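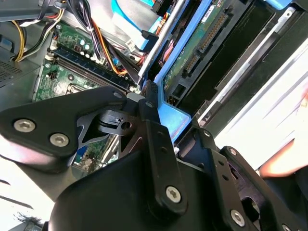 Celeste told me over breakfast that it was cheaper to buy a new one, and that I would say so myself by the end of the day. I said I would give it until supper.

Wednesday, March 1, 2023

Spent the day on the old desktop. The board is the green one with the blue memory modules, and the black, orange and red cables run right across the top of it, tied with small white ties. I left the ties alone. Last November I cut a set on the Dolan machine and never got the side panel to close properly again.

Isel wants 30 dollars for a used drive and 200 for a whole refurbished computer. Wrote both prices on the pad by the phone.

Took the memory out and put it back, one module at a time. The second one was stiff and I had to press harder than I like. Stopped at 2 for soup. Swept the bench after - more dust than I expected, most of it from the power supply grille.

The drive still has the letters and the tax papers on it, so I want those copied before anything else. Need a 128 GB stick. Celeste thinks there is one in the hall drawer.

Supper was late. Told her I need one more day.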